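ホーム　新着　海外ドラマ　映画　サウンドトラック　お買い物ガイド
商品名・作品名で検索　検索

『プロルタリ(Proltari)』コンプリート Blu-ray BOX(初回限定版)

発売元:Rudham
販売:Ueda
発売日:2026年6月28日
収録時間:本編531分+特典映像
ディスク:2枚組
音声:英語(オリジナル)、日本語吹替
字幕:日本語、英語、オフ
封入:ブックレット(40ページ)、三方背ケース
初回限定生産:2000セット

やっと出ます!配信でこのドラマにはまってしまった人なら、二月に配信が終わったときのあの寂しさを覚えているはずです。見返したい場面ほど手元になくて、予告編を何度も再生していた方も多いのではないでしょうか。本編を最初から最後まで収めたBOXが、ようやく形になりました。商品ページを書きながら見本盤を流していたら、気がつくと次の回に進んでいて、文章がなかなか進みません。

舞台は海沿いの架空の町プロネス(Pronness)。缶詰工場が閉まったあとの静かな町に、住民の誰も注文していない荷物が届きはじめるところから物語が動きます。中身はどれも、その家の人が昔なくしたもの。片方だけの手袋、鍵、子どもの頃の日記。最初のうちはみんな喜ぶのですが、そのうち「なくした覚えのないもの」が混じるようになって……という導入です。ここから先は、未見の方のために伏せておきます。

ジャンルで言えばホラーなのですが、大きな音で驚かせる場面はかなり少なめです。怖いのはむしろ、画面の奥のドアが前のカットより少し開いている、食卓の会話で一人だけ返事をしていない、といったところ。配信で見たときには気づかず、見本盤でようやく気づいて声が出てしまった箇所もありました(郵便局の場面です。カウンターの後ろをぜひ見てください)。

■ 映像について

今回のBOXでいちばん喜びたいのが画質です。プロネスの夜は、とにかく暗い。配信版では回線の状態によって夜の海がべったりした黒い塊になってしまい、沖に立っている人影がほとんど見えないことがありました。ディスクでは波の線がちゃんと残っていて、人影との距離までわかります。霧の階調もなめらかで、灯台の光がゆっくり回っていく場面は、それだけで眺めていられます。

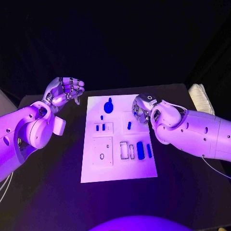
中盤の名場面といえば、廃業したボウリング場に灯りがつくあのシーンでしょう。場内が急に紫一色になって、登場人物の白いシャツも床も壁も、もとの色がわからなくなります。強い色の光は映像にとって難しい相手で、圧縮がきついと明るい面がのっぺりとつぶれ、輪郭のまわりに汚れのようなものが出やすいのです。写真でも、暗い机の上に置かれた白い板や左右のアームまで青みの強い紫に包まれていますが、こういう光の中で白いものがどう見えるか、手前の暗い部分にどこまで形が残るかは、ご自宅のテレビの設定を確かめるときにも面白い見どころです。ディスクのボウリング場では、シャツのしわも、レーンの木目も、紫の中にきちんと沈みながら見えています。もし色が派手すぎると感じたら、テレビの画質モードを「映画」や「シネマ」に切り替えてみてください。鮮やかさを強調するモードだと、この場面は怖さより先にまぶしさが来てしまいます。

■ 音について

音の話もさせてください!この作品、劇伴がほとんど鳴らない回があります。かわりに聞こえるのは、冷蔵庫のうなり、風で鳴る看板、上の階を歩く足音。サラウンド環境のある方なら、足音が部屋を横切っていくのがわかって、思わず天井を見上げると思います。テレビのスピーカーでも十分伝わりますが、夜に小さめの音量で見るならヘッドホンがおすすめです。台詞の後ろで誰かがごく小さく鼻歌を歌っている場面があり、そのメロディーが最終回でどう使われるかを知ってから戻ってくると、印象ががらりと変わります。

吹替版は、配信時の音声をそのまま収録しています。方言の強い漁師たちの台詞を、日本語ではやや古風な言い回しに置き換えているのが楽しくて、原音で見た方にも一度は試していただきたいところ。原音と吹替では沈黙の長さの感じ方まで違う気がして、同じ回を続けて見てしまいました。

■ 特典映像

・未公開シーン集
・プロネスの町ができるまで(美術セットの記録)
・荷物の中身たち(小道具の紹介)
・オープニング映像 別編集版
・予告編集

個人的なお気に入りは小道具の紹介です。劇中では一瞬しか映らない日記に、最初のページから最後のページまで文章が書き込まれているんですよ。しかも途中から筆跡が変わっていく。一時停止しながら読んでいたら、本編を一話見るより長くかかりました。未公開シーン集のほうは、物語の解釈を左右しそうな会話が入っているので、必ず全話を見終わってからどうぞ。

別編集版のオープニングは、使われている映像そのものは本編とほとんど同じです。ただ並び順が違っていて、最後に映る家がどこなのかという、ファンの間でよく話題になるあの問題に、もうひとつ別の見方を足してくれます。

■ ブックレット

封入ブックレットは40ページ。プロネスの町内地図、各話の短い解説、美術スケッチ、撮影時のスチルが載っています。地図がとてもよくできていて、荷物が届いた家を順番にたどっていくと、ある通りだけが最初から抜けていることに気づきます。紙は少しざらっとした手触りで、表紙は劇中の小包と同じ茶色。ケースから引き出すときに、ちょっとだけ開けるのをためらう感じまで含めて、よく考えられたデザインだと思います。

解説文には結末に触れている箇所があります。該当ページの前に一枚、無地のページが挟んであるので、未見の方はそこで手を止めてください。

■ ケースと収納

三方背ケースは艶消しの仕上げで、正面に町章、背にタイトルだけが入っています。棚に並べると驚くほど地味です。でもそこがいい!中のディスクケースを抜くと、内側の面に海の絵が印刷されていて、ケースを棚に戻してしまえばまた見えなくなります。指の跡が目立ちやすい素材ですので、気になる方は乾いたやわらかい布で軽く拭いてください。

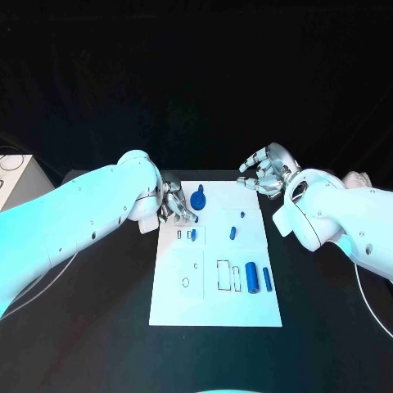 初回限定版と通常版では、本編の内容に違いがありますか。

本編と音声、字幕はどちらも同じ内容です。ブックレットと三方背ケースが付くのは初回限定版だけで、特典映像のうち「荷物の中身たち」も初回限定版のみの収録になります。通常版の発売時期は、決まり次第このページに追記します。

■ 見る順番のこと

初めての方は、素直に第一話からどうぞ。途中に過去を描いた回が一本だけあり、時系列ではそこがいちばん前になるのですが、先に見てしまうと荷物の謎が半分ほどけてしまいます。二周目なら話は別で、過去の回から始めると、第一話の何気ない挨拶がまったく違う意味に聞こえてきます。

一気見にも向いています。どの回も終わり方が意地悪で、まだ寝るには早いかな、という気持ちにさせるのが本当にうまい。とはいえ灯台の回のあとだけは、少し間を空けるのもいいと思います。余韻が長く、次の回の冒頭が静かなので、翌日の夜に続きを見るとちょうどよく入っていけます。

ホラーが苦手なご家族と一緒に見る場合は、序盤の荷物をめぐるやりとりで様子を見てみてください。血の出る描写はわずかで、前半は町の人たちのおかしみのある会話劇としても楽しめます。缶詰工場の元同僚たちが集まる食堂の場面など、怖い話だったことを忘れて笑ってしまうほどです。後半は閉じ込められる場面や、暗い水に入る場面が続きますので、そうしたものが苦手な方はご注意ください。

■ 再生環境

再生にはブルーレイディスク対応の機器が必要です。DVDプレーヤーでは再生できません。ディスクを入れるとまず言語の選択画面が出て、そこからメニューに進みます。メニュー画面の背景はプロネスの港で、しばらく操作しないで置いておくと、ある変化が起こります。見本盤で確認したときは台所にお茶を淹れに行っていて、戻ってきて思わず二度見しました。

続きから再生する機能は、お使いの機器によって動作が異なります。うまく働かない場合は、チャプター一覧から選んでください。チャプター名に先の展開が書かれていることはありませんので、未見の方が開いても大丈夫です。

■ ご予約・お届け

初回限定版は2000セットの生産で、なくなり次第受付を終了します。ほかの商品と一緒にご注文の場合は、すべての商品がそろってからの発送となりますので、早く見たい方はこの商品だけでご注文ください。配送用の箱は無地の段ボールです。劇中の小包に似た茶色い紙で包むことはしていませんので、身に覚えのない茶色い包みが届いたときは、当店からの荷物ではありません。

ディスクの読み込み不良や封入物の不足がありましたら、注文番号を添えてお問い合わせフォームからご連絡ください。外装フィルムのわずかな擦れは交換の対象外となります。

なお、サウンドトラックは別売りです。ボウリング場の曲も、あの鼻歌のメロディーも入っています。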